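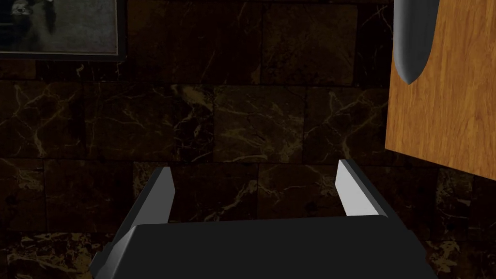 Velwood anime: subs or dub for a first watch, and where does the manga pick up?

Posted by bastitz_fan66

I just finished reading the first two volumes of Velwood and want to start the anime before I go any further. I have a few things I can't work out from the episode guides.

First, the streaming version lists 26 episodes but the disc set says 24 plus 2. Are the extra two part of the story, or are they the kind of thing you can skip? Second, a friend told me the show changes the order of the school festival chapters, and I don't want to have a later part spoiled. Third, is the dub any good? I usually watch subbed, but I'd like to have it on while I cook.

I don't mind small changes. I stopped watching another show because it made up its own ending halfway through, and I would like to know ahead of time if this is one of those. Please no spoilers past volume two.

Kazuhiro Tamura

The two extras came with the first disc release. They are short comedy episodes set during summer break, and they don't affect anything. The streaming site puts them at the end as 25 and 26, but they take place between episodes 9 and 10. You can watch them there or leave them for last.

On the order: yes, the festival was moved. In the manga it starts in volume two, right after Mizuno joins the library club. In the anime it starts in episode 11, after the train trip, and the train trip is from volume three. So if you want to be strict about it, read volume three before you watch episode 8. The trip takes up episodes 8 to 10. Nothing in it is a big twist, but there is one conversation on the platform that I thought worked better on the page, with all the silent panels.

It does not make up its own ending. The last episode stops at the close of volume seven, with one added scene after the credits. The manga goes on from there, so start with volume eight. A couple of side chapters were cut, mainly the one about the shoe lockers and the one where Kerken the cat gets into the staff room. If you like the cat you should go back for that one.

The dub is fine. Mizuno sounds older than I expected, and it took me a few episodes to get used to her. The jokes that depend on how people address each other are mostly gone – they replaced them with nicknames.

plumrice

dub is good, dont listen to people who say otherwise. the teacher is the best part

also skip the recap in the middle, its just clips

Hallway Ghost

Agree with most of the above. One correction: the shoe locker chapter wasn't cut completely. Part of it is the cold open of episode 14, before the title, so don't skip the openings.

If you are buying the manga, check which edition you have. The older English printing split the volumes differently, and its volume three ends before the train trip is over. The newer one has the volume number in a circle on the spine and matches what Kazuhiro wrote. I paid 850 yen for a used Japanese copy of volume three just to compare, and the chapter breaks are the same as in the newer English one.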